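Hoston Sewing and Pattern Room is looking for a part-time cutting assistant, starting in November. The job is 12 hours a week in our Nasthorpe workroom, split over 2 afternoons and one morning.

We make repair kits and replacement covers for chairs, prams and garden seats. Most orders are small, and the pattern pieces change from one to the next.

## The work

- Tracing and cutting card patterns
- Cutting canvas and lining to the pattern
- Labeling and bagging finished sets
- Keeping the order book up to date 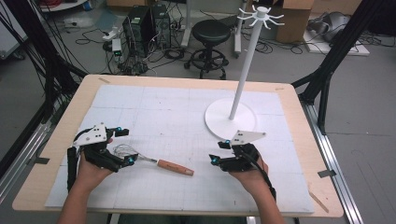
Cutting takes up the larger part of the week, and you will be on your feet for much of it. Patterns are checked for square before any cloth is cut. You should be comfortable working on a table with a gridded mat like ours, white with faint gray lines, and reading a ruler to the nearest sixteenth. Left-handed cutters are welcome – we have shears for both.

Training lasts 4 weeks and is paid at the full rate. You will start on the Gudeta seat covers, which have straight edges, and move on to the Clenenari range once your cutting is steady.

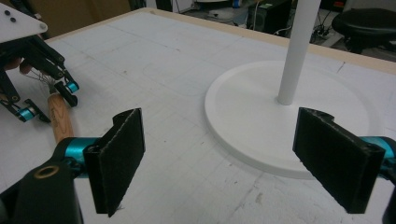 Experience with upholstery or dressmaking is useful but not required. We do ask for neat handwriting and the ability to lift a bolt of canvas weighing nearly 30 pounds.

## How to apply

Send a short letter to Gyula Győri at the workroom, saying which mornings you are free. Please include the name of one person we can call. Interviews include a short cutting test, with materials supplied.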